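**Levmont Junior Football – Oct update for Keltari Fund**

Quick one, training starts at 6. Grant money mostly spent, 400 dollars left, holding that for mouthguards. Under-14s squad now at 30, secondary and linebackers finally have enough bodies for proper scrimmages. Lost the away game at Riquelme, close, dropped two picks we shoud have had. Defence much better in the second half.

Helmets from Flidard all fitted and signed off. Shoulder pads still short in the small sizes, supplier says end of the month.
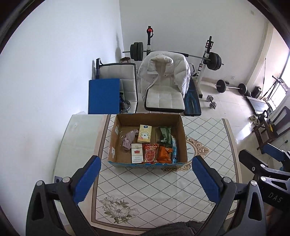
Coaching accreditation: 2 done, the rest booked in. Field lights still dodgy at the northern end, council has been emailed agian. Receipts to follow.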